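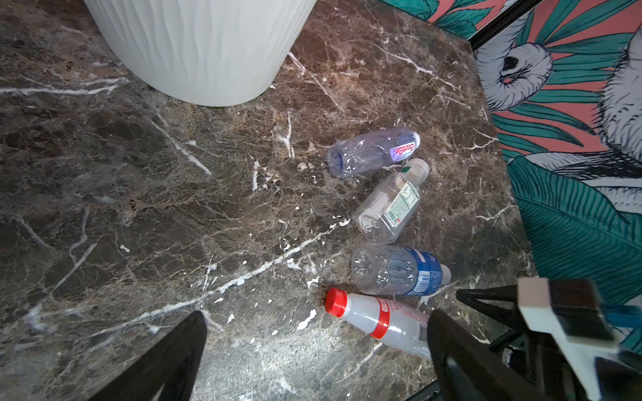 ## 4. Running the Bottle Pickup Task

The Drorkel arm can clear empty plastic bottles from a table or counter. It does this one bottle at a time and more slowly than a person would. Plan on up to 9 minutes for a small group of bottles, and stay in the room while it works.

1. Empty every bottle and screw the cap back on. The arm can't tell whether a bottle has liquid in it.
2. Lay the bottles on their sides. Caps may point either way.
3. Leave a gap between bottles wide enough for one open finger.
4. Set the bin within reach of the arm and save its position under **Places > Bin**.
5. Open the gripper fully, then select **Tasks > Bottles > Start**.
6. After the first drop, press **Pause** and check that the bottle went into the bin. Press **Resume** to go on.

**Note:** Clear plastic is the hardest material for the arm to find. On dark or veined stone it may take a pale streak for the side of a bottle and close on nothing. After 3 missed grips it stops and waits for you. Turn the bottle so the label faces up and press **Retry**.

**Note:** Crumpled bottles can be picked up, but they often turn in the fingers. Lower the grip speed before you try again.

**Caution:** Do not use this task for glass. The grip force is set for thin plastic.

**Caution:** Keep hands away from the fingers until the status light is steady.

### What the task does not do

The arm will not rinse bottles, take off caps or labels, sort by type of plastic, or wipe the surface afterward. These jobs still have to be done by hand. Loose caps and small scraps are too small for the standard fingers.

Replace the finger pads every 2,000 grips. The count is under **Service > Gripper**.

Section revised October 14, 2026, by Evdokia Tzanetos.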